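2023年12月2日

今天终于把那堆线收拾了!从七月搬进来就一直说要弄,一拖拖到现在,线从抽屉里长出来,长到书架后面,又长到桌子底下,我每次扫地都要先跟它们打一架。早上醒来看见外面灰蒙蒙的,哪儿也不想去,泡了一大杯麦茶,心想就是今天了。

先把所有的线都倒在地板上。真的是"倒",抽屉整个拔出来翻过去那种。哗啦一下,好壮观。网线、电源线、音箱线、不知道配什么的充电线,还有两根一模一样的打印机线(可我只有过一台打印机啊)。线和线之间缠得那叫一个亲密,有一团我坐在地上解了整整一集广播剧的时间,解到最后发现中间裹着一只袜子。袜子还挺新的,直接扔洗衣篮了,算是今天的第一笔收入。

解线这件事我居然越做越上瘾。一开始很烦躁,拉来拉去越拉越紧,后来摸出门道了:不能拽线头,要先把整团抖松,像抖面条那样,然后找最粗的那根,顺着它慢慢往外退。粗的一出来,细的就自己散了。中间那段时间我脑子里什么都没想,工作的事、楼下装修的事、Zimesham那边一直没回的邮件,全忘了,特别舒服。早知道这么解压,七月就该干了。

然后是分类。我的标准很简单:知道它是干什么的,留;不知道但是看着很贵的,留到明年;不知道也不贵的,装袋子拿去回收。袋子很快就鼓起来了。有一根灰色的老电源线,上面的标签还是我以前租在203室的时候贴的,写着"台灯,别扔",字丑得要命。台灯早就不在了,线倒跟着我搬了两次家。拿在手里犹豫了好一会儿,最后还是放进了回收袋,标签撕下来夹在这本日记里。嗯,就贴在这一页的背面。

我最喜欢的还是蓝色的线。不知道为什么,黑的灰的线堆在一起就像垃圾,蓝的放在那儿就精神。那种很浓很正的蓝,线皮又光滑,灯一照一道亮光顺着弯儿滑过去,好看!我甚至觉得不应该把它们藏起来。所以最后定的规矩是:蓝的用绿盒子装,放在桌面上,其他颜色的全部进抽屉。没有什么道理,就是我高兴。绿盒子是之前在Nostow买的,买的时候说要装种子,一颗种子都没装过。塑料的,绿得发亮,配蓝线简直太合适了,我来来回回看了好几遍。

收线的时候试了好几种绕法。绕在手掌上的那种最快,但粗线不听话,一松手就弹开,差点抽到我的杯子。后来改成顺着线自己的弯来绕,它想往哪边弯就让它往哪边弯,一圈正一圈反,放下去就乖乖躺着了。细的线最好弄,往盒子里一放,自己就贴着盒壁待住了。粗的要多压两下。扎带我用的是魔术贴的,从一整卷上剪下来,剪得长短不齐,不管了,反正能扎住。本来还想做标签,纸都裁好了,结果找不到笔,等找到笔已经不想写了。下次吧。

中间还有意外收获:在书架和墙的缝里摸线的时候,摸到了我的乒乓球拍!我一直以为丢在Rawat那个活动室了,夏天还特地跑去问过一趟,人家翻了半天失物箱,我还挺不好意思的。结果它一直在家里,胶皮上一层灰,拿湿布擦了擦,红色又出来了。站在客厅里对着空气挥了几下,手感还在!接着我就满屋子找球,找到一个瘪的,泡热水,鼓回来了一大半,弹起来有点歪,但能弹。对着墙颠球,最多颠到9个。以前我可是能颠一百多的人,现在居然卡在9上面,颠了好多回都过不去,越颠越不服气。打算下星期去活动室办张卡,听说现在半年353块,比我想的便宜,少喝点奶茶就有了。

午饭随便吃的,昨天剩的米饭炒了个蛋,切了半根黄瓜。坐在地上吃的,旁边就是还没分完的线,吃得倒挺香。吃完又擦了一遍桌子。那张浅色的桌子真是不藏脏,擦完换个角度一看还是有一点一点的印子,有些大概是一直就在那儿的,擦不掉了,我也懒得跟它较劲。用久了的桌子嘛。

下午的时间基本花在抽屉上。我用旧鞋盒剪成隔断,一格放充电的,一格放网线,最里面那格放"不知道但是很贵"。鞋盒的硬纸板比想象中结实,就是剪的时候手疼,大拇指上压出一道红印,到现在还没下去。剪歪了一块,塞进去刚好卡住,反倒比量好的那几块还稳。Vulden那个小音箱的线也终于找到了,藏在最大那团的正中心,插上试了一下,响的!于是整个下午都有音乐听,干活速度立刻翻倍,还跟着唱,希望隔壁不在家。

抽屉推回去的那一下真是太痛快了,顺顺当当到底,一点都没卡。以前每次关都要用膝盖顶。我来来回回开关了好几次,就为了听那个声音。地板也露出来了,原来这块地板的颜色比别处浅一点,住了这么久第一次知道。

回收袋已经放在门口,明天下楼的时候带走,千万不要再打开看,一打开肯定又要捡回来两根。魔术贴还剩小半卷,厨房里电饭锅和水壶的线也可以扎一扎,还有吸尘器那根,长得没边了,1000个不愿意去碰它,但是今天手感这么好,说不定明天就碰了。

腰有点酸,不过是那种很满足的酸。晚上想煮面,加两个蛋,奖励一下自己。球拍先不收,就搁在桌上绿盒子后面,路过的时候可以顺手颠两下,争取睡前颠过两位数。
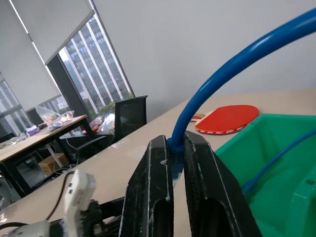

对了,还要记得买球,买一盒好的,那个歪的就留着在家练手。再买一卷魔术贴,这次挑蓝色的!面的水已经烧上了,先写到这儿,吃完再去颠几个。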